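Reheating frozen buns in an electric steamer

wadembridge59
Mine come out gummy underneath. I go straight from the freezer, lid on.

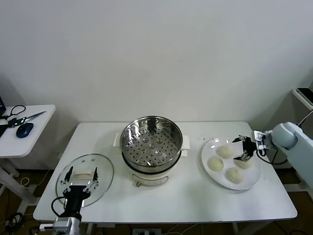
1 min read

suksawat
Four to a plate is what I do too. Line the basket with parchment. Those holes let steam up but the dough still sticks.

lustis
Disagree on parchment, it traps water. I oil the metal and leave gaps.

suksawat
Oil made mine greasy.

wadembridge59
Trying parchment tonight, with holes poked in it.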